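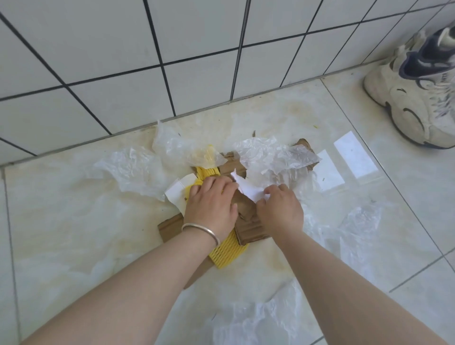

According to Birutė Žukauskas, the packing is the only honest part of a mail-order pear. The fruit, she wrote to the authors after reading a draft of this chapter, is a fruit, and anyone can judge it by eating it. The claims printed on the lid are another matter, and she asked why a textbook on consumer reasoning should spend thirty pages on them.

Her question is a fair one to start with. We will spend the thirty pages anyway.

# Chapter 6: What the Package Promises

## 6.1 Protection, persuasion, and the space between

Packaging does at least two jobs. It keeps goods from getting crushed, bruised, or spilled, and it tells the buyer how to feel about them. Textbooks usually treat these as separate topics, the first for engineers and the second for marketers. We doubt the line is that clean. A thick box can be a sensible guard against a rough trip, or it can be thick so that the contents will seem worth more. Often the seller could not tell you which.

Take foam netting. Slipped over a piece of fruit, it softens knocks. It also makes the fruit look chosen. A shopper who pays extra for netted fruit may be paying for fewer bruises, and that would be a reasonable trade if anyone had shown her the bruise rate. She almost never gets to see it.

## 6.2 The Rudport pears

Rudport, a mail-order grower, switched from plain cartons to what its catalog called "total care" packing. Complaints about damaged fruit fell in the next season, and the company credited the new boxes. Its packing manager, Margus Šimkus, kept the records, and he let us read them.

Of the 862 complaints in the earlier season, a large share came from a stretch in October when one trucking route was in trouble. That route was dropped before the new boxes arrived. The company had also shortened its complaint form and moved it off the order page. So three things changed, and the catalog mentioned one.

None of this proves the boxes were useless. They may have helped a good deal. The records can't tell us, and the words "total care" were printed before anybody had looked.

## 6.3 Words that can't be wrong

Some claims are safe to print for the simple reason that no result could count against them. "Packed with care" is one. "Designed with the planet in mind" is another. Ona Vanags and Phong Tăng collected nearly 1000 food labels for a class project and found that the vaguer phrases tended to sit in the larger type. We would not build a theory on one class project, but the pattern is worth checking in your own kitchen.

"Recyclable" deserves special suspicion. It describes what could happen to a material, somewhere, under the right conditions. Whether your town takes it is a separate question, and the label leaves that one to you.

### Before you read on

Find a package with a claim on it and write down the exact words. Then write what you would need to see before you called the claim false. If you are still stuck after 17 minutes, bring it to class and we will begin with yours.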